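4 min read

We use cookies to improve your visit. Accept | Manage

3.2 Collecting demonstrations

Each operator steered the arm by remote control, pushing coloured wooden blocks across the board with the tip of a vertical rod. Tehrani and Pakzad recorded 600 demonstrations at the Poltham lab. 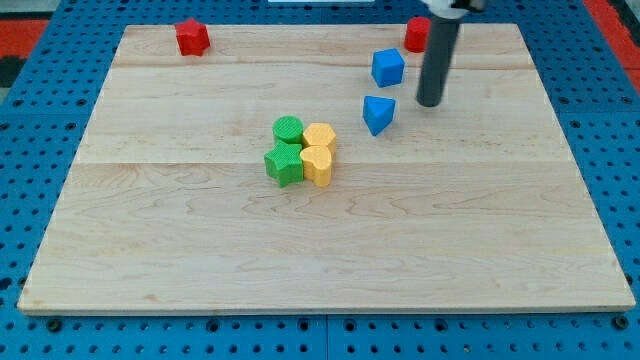 Figure 2. Workspace with eight blocks and the rod.

Operators were told what to move but were free to choose the path. We dropped any run in which the rod lost contact for more than seven seconds. Yazdani labelled the remaining runs by colour and shape.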